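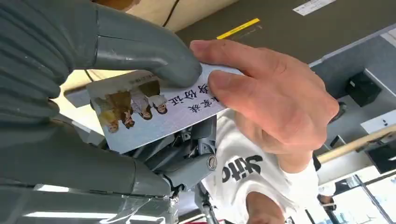
21/05/2020

Started on the paper at ten past nine. The aim for the day was to get the small flat items off the desk and into the cardboard organiser, and to settle on a layout that will survive the move to Skudosbridge in July.

Scheme as it stood this morning: left column for anything with a face value or the look of one, right column for cards. Bottom slot, full width, for sheets that must stay flat. The trouble with the scheme is the family cards. The one with the four people in a row has 身份证 in large dark blue characters and 家族 on a second line, so by its wording it belongs with identity documents, and by its picture it belongs with the photographs. I changed my mind about it twice before lunch. Final decision: wording wins over picture. It goes under cards, and the index gets a cross-reference under photographs. If the same rule is applied to the Matar box there will be fewer arguments with myself later.

The small line of print along the card's edge I have left untranscribed. I will try it with the loupe when the light is better. Entered in the index as "line of small characters, not read".

Index now runs to 1,181 lines. 1,133 of those have a location against them. The remaining lines are mostly things from the Ukel boxes that were entered by title only, some with titles I can no longer interpret ("blue one, second", for instance, which I must have written in a hurry). Those will have to wait until the boxes are open.

Went over the organiser properly. It is brown cardboard, open at the top, with a vertical divider making two columns and several shelves in each. The shelves are a loose fit at the front and a tight fit at the back, which I should have noticed when I put it together. Cards pushed fully home are hard to get out again with short nails. Two possible fixes: cut a thumb notch in the front edge of each shelf, or put a strip of folded card at the back of each compartment as a stop. The stop is reversible, so I will try that first. A stop 29 mm deep leaves enough of a card projecting to pinch it by the short edge.

Handling note, mainly for my own benefit. Cards go in short edge first, printed side up, title to the left. I had been putting them in whichever way they came to hand, and then turning half of them round when checking against the index. Fixing the orientation at the start saves the second handling.

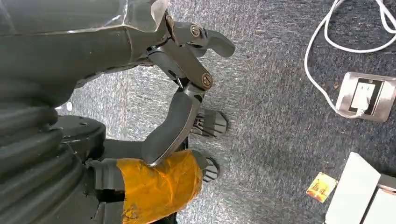

The floor is the other matter. Speckled grey carpet is the worst possible surface to drop a small pale slip on, as anything under the size of a stamp disappears into the pattern. Lost a label at eleven and found it at quarter to twelve, printed side down, one pace from where I had been looking. From tomorrow: a plain sheet on the floor on the working side of the desk, and labels to be cut over a tray. Ran the hand sweeper over the carpet at the end of the morning. It picked up a paper clip and the corner of an envelope.

Lunch at half past twelve. Soup, the last of the rye bread.

Afternoon on the index. The spreadsheet took a long time to recalculate after I added the location column, so I have split it into one sheet for each source: Itberg, Ukel, Matar. Itberg is the largest and also the tidiest, having come with its own list. Item 154 on that list does not match anything I have. The description says "folded note, worn" and the only folded note I can find is a good deal crisper than that. I have not forced a match. It stays open.

Folded notes in general: flattening them is correct for storage and wrong for the present purpose, which is to know how each one was kept. They are to stay folded until they have been entered, and be flattened after that if at all.
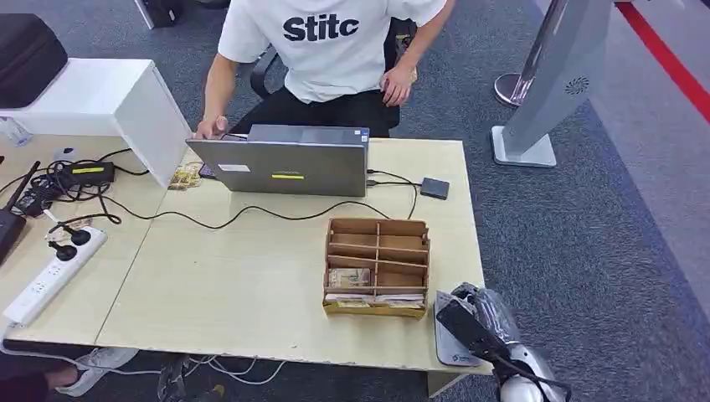 Lower left compartment is now fixed as the place for note-shaped paper. Flat sheets in the bottom slot, patterned edges outward so that they can be told apart without being pulled. The photo-sized cards in beige and brown by the laptop are the next batch to go through.

The join between the two tables remains a nuisance. A sheet of paper slid across it catches a corner, and a pen run over it makes a hole. I considered a desk mat and decided against it on cost. Masking tape along the seam would do, though it will need replacing every week or so. The chips on the front edges can be left. They do not catch paper, only sleeves.

Cables. The white tangle under the desk has been on the list since I moved in. It needs twenty minutes, a torch and some ties, and I did not have the ties. The black ones on top are less of a problem, apart from the loop that runs to the left over the area I would like to use for laying out. I will try routing it behind the laptop.

To buy: cable ties, masking tape (25 mm), soft pencils, two sheets of grey board for the stops.

To do tomorrow: cut stops for the right column, then the beige and brown cards. Write to Itberg about item 154. Measure the shelf at Skudosbridge from the drawing, allowing for the skirting board.

Stopped at twenty to six. Rain from four onwards, window shut.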